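Stand Juni, Werkstatt Pretby, hinterer Tisch. Protokoll zum Ticket „Wristcam fällt bei Drehung aus“.

**Status:** offen, Ursache eingegrenzt
**Aufbau:** Plinomeo-Arm, Eigenbau-Greifer, Steuerrechner mit Torkach-Hub
**Priorität:** mittel

## Fehlerbild

Beim Drehen des Handgelenks nach links bricht das Bild der Handgelenkkamera weg. Der Arm fährt weiter, der Greifer reagiert normal. Nach dem Zurückdrehen kommt die Kamera manchmal von selbst wieder, meistens muss der Dienst neu gestartet werden. Im Log steht dann:

```
wristcam: read timeout (499 ms)
wristcam: retry 1/2
wristcam: retry 2/2
wristcam: device lost
```

Tritt nur im Betrieb mit Bewegung auf. Im Stand lief die Kamera einen ganzen Abend durch.

## Bisher geprüft

1. Steuerrechner neu gestartet, Kameradienst neu installiert. Keine Änderung.
2. Anderer Port am Hub. Keine Änderung.
3. Kamera direkt an den Rechner gesteckt, ohne Hub. Ausfall kommt später, aber er kommt.
4. Auflösung halbiert. Keine Änderung, wieder zurückgestellt.
5. Kabel am Handgelenk von Hand bewegt, Arm stromlos, Kamera extern versorgt. Bild flackert, wenn das Kabel kurz hinter dem Stecker nach unten gezogen wird.

Punkt 5 ließ sich wiederholen. An der Basis passiert beim Wackeln nichts.

## Testlauf

Programm „Tisch abräumen“, 13 Durchgänge, halbe Geschwindigkeit. Teller, Sieb, Schüssel und Spielzeugessen frei verteilt, Miniofen rechts. Zwischen den Durchgängen wurde umgeräumt, damit das Handgelenk nicht immer dieselbe Drehung fährt.

Ergebnis: Ausfälle nur bei Zielen auf der linken Tischseite. Rechts beim Ofen kein einziger. Auf der linken Seite dreht das Gelenk am weitesten, und der Bogen wird dabei gegen den Arm gezogen. Mit der Helligkeit oder mit den Gegenständen hat es nichts zu tun, das war anfangs unser Verdacht, weil der Teller ziemlich spiegeln kann.

Die Deckenkamera hängt an einem eigenen Kabel und lief in allen Durchgängen sauber mit.

## Vermutung

Knick oder Teilbruch im Kamerakabel direkt hinter dem Stecker, verschärft durch fehlende Zugentlastung. Die Kabelführung war beim Aufbau als Provisorium gedacht und ist dann so geblieben. Der Bogen ist lang genug, um sich unterwegs irgendwo einzuhängen, und am Stecker trotzdem stramm, wenn das Gelenk am Anschlag steht.

Gegen einen Softwarefehler spricht, dass der Ausfall mit der Hand auszulösen ist.

## Nächste Schritte

- Kamerakabel tauschen, Ersatz liegt in der Quinlan-Kiste unter der Werkbank
- Zugentlastung drucken, Klemme am Gelenkgehäuse, Schrauben M3
- Kabel danach am Armsegment entlang führen, zwei Klettbänder
- Drehbereich in der Konfiguration begrenzen, bis die Klemme sitzt
- Testlauf mit voller Geschwindigkeit wiederholen

Bitte bis dahin keine Programme mit Zielen ganz links starten. Wer den Arm trotzdem braucht, fährt ihn im Einrichtbetrieb und lässt die Wristcam aus.

## Bilder
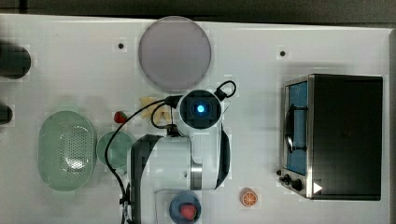
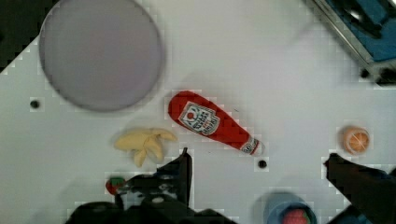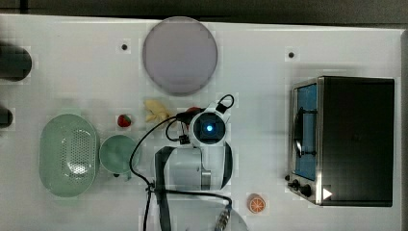 ## Kommentare

**Torkach-Nutzer aus Halle 2:** Hatten wir an unserem Arm auch, gleiche Meldung. Kabel getauscht, zwei Wochen Ruhe, dann wieder dasselbe. Geholfen hat erst ein hochflexibles Kabel, das für Schleppketten gedacht ist. Das normale Ersatzkabel würde ich nur zum Gegenprüfen nehmen. Und die Klemme nicht direkt am Stecker setzen, lasst da ein paar Zentimeter Luft, sonst wandert der Knick bloß hinter die Klemme. Den Drehbereich haben wir übrigens begrenzt gelassen, für unsere Programme reicht das. Druckdatei für die Klemme kann ich hochladen, müsste nur den Durchmesser von eurem Kabel wissen.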